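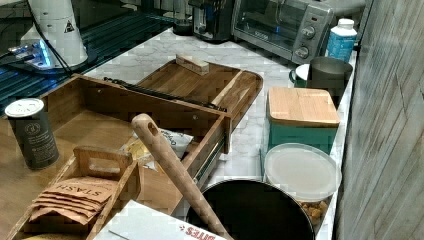 주방 작업 시연, 직접 잡고 하세요 원격으로 하세요?

게시판: 로봇 티칭 / 모방학습
글쓴이: 밤샘그리퍼

안녕하세요, 눈팅만 하다가 처음 글 써봅니다. 요즘 조리대 위 물건 옮기는 작업을 시연으로 모으고 있거든요. 통 옮기기, 머그컵 옮기기, 서랍에 과자 봉지 넣기 이런 거요. 프로그램은 Plellis로 기록하고 있고 조종은 리더암 잡고 원격으로 합니다.

근데 이게 생각보다 너무 느려요ㅠㅠ 어제 오후 내내 붙잡고 있었는데 쓸 만한 게 21개 나왔습니다. 팔을 직접 손으로 잡고 끌어서 가르치면(직접교시) 훨씬 빠를 것 같은데, 다들 어떻게 하시는지 궁금해요. 특히 뚜껑 있는 통 집을 때 손끝 감각이 없으니까 자꾸 너무 세게 잡거나 헛잡습니다.

────────
두부한모

저는 직접교시파입니다! 원격으로 반년 하다가 갈아탔는데 세상 편해요. 팔 잡고 슥 움직이면 되니까 접촉되는 순간이 바로 느껴지고, 통 잡을 때 힘 조절도 감으로 되고요. 초보자 데려다 놔도 10분이면 합니다. 팔이 무거우면 중력보상부터 제대로 맞추세요. 그거 틀어져 있으면 어깨 나갑니다 진짜로.

────────
케이블타이

윗분 의견에 저는 반대요. 팔을 손으로 잡으면 카메라에 사람 손이랑 팔뚝이 다 찍히잖아요. 영상 보고 배우는 정책이면 그게 제일 골치예요. 학습할 때는 손이 보이는데 실행할 때는 손이 없으니까요. 예전에 그렇게 900개 모았다가 거의 다 버렸습니다... 지금 생각해도 속 쓰림.

원격이 느린 건 맞는데 익숙해지면 확 빨라져요. 첫날 21개면 나쁘지 않은데요?

────────
두부한모

그건 궤적만 손으로 따고, 손 떼고 재생시키면서 영상을 다시 찍으면 됩니다. 물건만 원래 자리에 놓으면 돼요.

────────
케이블타이

그 "원래 자리에 놓으면"이 문제라니까요ㅋㅋ 컵 하나 1cm만 틀어져도 재생하면 밀고 지나가던데요. 봉지처럼 구겨지는 건 똑같이 놓는 거 자체가 불가능하고요.

────────
밤샘그리퍼 (글쓴이)

오 두 분 다 감사합니다. 말씀 듣고 보니 저는 카메라 영상을 같이 쓰는 쪽이라 그냥 원격으로 계속 가야 할 것 같아요. 그리고 하나 더 여쭤볼게요. 조리대가 꽤 복잡하거든요. 가운데 나무 도마 같은 판이 있고, 오른쪽에 청록색 통이랑 견과류 같은 게 든 투명한 통이 벽에 바짝 붙어 있고, 앞에는 검은 팬에 긴 나무 손잡이까지 걸쳐 있어요.

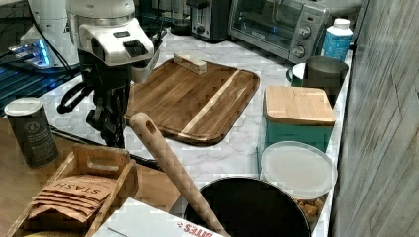

이 상태로 그대로 모으는 게 나을까요, 아니면 처음엔 싹 치우고 물건 하나만 놓고 하는 게 나을까요? 벽 쪽 통은 손가락 들어갈 틈 찾는 데만 한참 걸려서 시연이 지저분해집니다. 중간에 멈칫멈칫하는 것도 다 기록되고요.

────────
느린관절

멈칫하는 구간은 꼭 잘라내세요. 그대로 학습시키면 로봇도 똑같이 멈칫합니다. 심하면 그 자리에서 아예 안 움직여요. 저는 속도가 거의 0인 구간은 스크립트로 걸러내는데, 그리퍼가 열리고 닫히는 동안은 빼고 걸러야 합니다. 처음에 그걸 모르고 잡는 동작을 통째로 날려먹은 적이 있어요ㅎㅎ

물건은 저라면 그냥 둡니다. 대신 한 작업당 40개 모을 때마다 배치를 좀 바꿔요. 통 위치도 옮기고 나무 숟가락 방향도 돌리고요.

────────
케이블타이

저는 처음엔 치우는 쪽 추천. 조종하는 사람도 연습이 필요해요. 벽에 붙은 통부터 시작하면 사람 실력이 엉망일 때 데이터가 잔뜩 쌓입니다. 쉬운 걸로 이틀 정도 손 풀고 복잡한 데로 가세요. 연습 때 찍은 건 폴더 따로 빼두시고요.

────────
두부한모

이건 케이블타이님 말에 동의합니다(오늘 처음으로 의견 맞음). 벽 쪽 물건은 위에서 내려 잡는 자세랑 앞에서 잡는 자세를 섞지 말고 하나로 정하세요. 사람마다 기분 따라 다르게 잡으면 정책이 중간쯤으로 가다가 뚜껑을 들이받습니다.

────────
라떼는6축

전체 몇 개 목표세요? 작업이 여러 개면 2,000개는 생각하셔야 할 텐데 혼자 하시면 많이 힘들어요. 저희는 둘이 번갈아 했고 한 명이 조종하면 한 명은 물건 되돌려 놓고 그랬습니다. 그리고 실패한 시연도 지우지 말고 라벨만 달아두세요. 떨어뜨렸다가 다시 집는 장면은 나중에 꽤 쓸모 있어요.

────────
느린관절

다시 집는 것까지 성공한 시연만이요. 떨어뜨리고 끝난 건 저는 안 넣습니다. 이건 사람마다 말이 다르긴 해요.

────────
밤샘그리퍼 (글쓴이)

와 댓글 정말 감사해요!! 일단 화요일까지는 도마 위에 물건 하나만 놓고 연습하고, 통은 위에서 잡는 걸로 통일해 보겠습니다. 멈칫 구간 거르는 스크립트는 혹시 공유 가능하실까요 느린관절님? Plellis 기록 파일에서 그리퍼 값이 관절값이랑 따로 저장돼서 시간 맞추는 게 좀 헷갈리네요.

────────
느린관절

쪽지 드릴게요. 시간축은 관절 쪽 기준으로 맞추시면 됩니다.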